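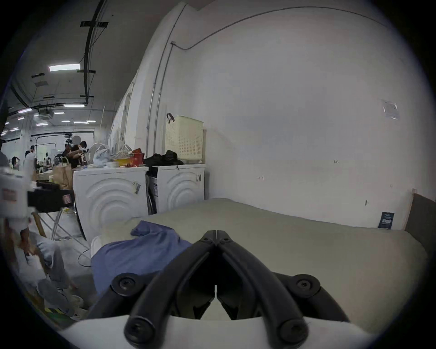

1/ Border and entry rules as they stand on Mar 30, 2020, for people trying to get home through Eltau or Oltcombe. I write software for reading fare rules, so this is mostly about how the notices are worded. Check your own case with the carrier before you travel.

2/ Start with transit. Most of the notices published this month use three separate terms: entry, airside transit and landside transit. A ban on entry usually leaves airside transit alone. Landside transit counts as entry nearly everywhere, including when you only go out to pick up a bag and check in again.

3/ So the first thing to look at is whether your trip is on one ticket. One ticket, bags tagged through, same terminal: airside. Two tickets on carriers with no baggage agreement: landside, and you need to be admissible to the country you are changing planes in.

4/ Eltau has closed the passage between its terminals. A connection from 2 to 3 used to stay airside on the shuttle. It now goes out through arrivals. Booking systems have not caught up and are still selling it as a legal connection with a 50 minute minimum.

5/ If you hold one of those connections, call and ask for it to be rebuilt within a single terminal. The agent should treat it as an involuntary change, meaning no fare difference. Quote the schedule change and leave the virus out of it, as the waiver codes are different and the second one is narrower.

6/ Oltcombe is simpler. Citizens and residents are admitted. Everyone else is refused at boarding, at the departure airport. Residence has to be shown on a physical card or a visa sticker. An approval letter or a screenshot of one has been turned down at check-in this week.

7/ Family members of residents are in the Oltcombe text, but the definition is spouse and children under the age limit. Parents are out. Unmarried partners are out. The January version had a wider definition and people are still passing that one around. Look at the revision number in the footer.

8/ On quarantine: the arrival form asks for an address where you can stay the whole period. Hotels are accepted if the booking covers every night. A booking for the first few nights with "to be extended" in the notes is not. Print it. The form desk has no way to open email attachments.

9/ The clock starts on the day after arrival. Land at 11:40 pm and the next day is day one. Land at 12:20 am and you wait almost a full extra day for day one. Two flights on the same route can differ by a day for this reason.

10/ Refunds. Kinoshita (the booking site) is offering credit by default on every cancellation, including flights the airline itself canceled. The fare rule for an airline cancellation still says refund to original form of payment. The option is on the second page of the form, under "other".

11/ Do not cancel the trip yourself if the flight is likely to be pulled. A voluntary cancellation puts you under the penalty section of the fare. Wait for the schedule message, then act. Carriers are currently sending these between 3 days and a few hours before departure.

12/ I compared 122 published fare rules on routes through the two airports. The large majority have no text covering a passenger who is refused boarding under a government order. The carrier handles it by waiver, and waivers have end dates. Save a copy of the one in force on the day you bought.

13/ Travel insurance: policies sold after the outbreak was declared a known event mostly exclude it. Zalness policies bought earlier in the winter still cover trip interruption, with a written refusal from the airline required. Ask for that paper at the counter. It is hard to get later.

14/ Two corrections to yesterday's posts. The Oltcombe ferry terminal follows the same rule as the airport, freight drivers excepted. And the Eltau health form is one per person, children included, where I had written one per household.

15/ Next update when Eltau publishes its April schedule.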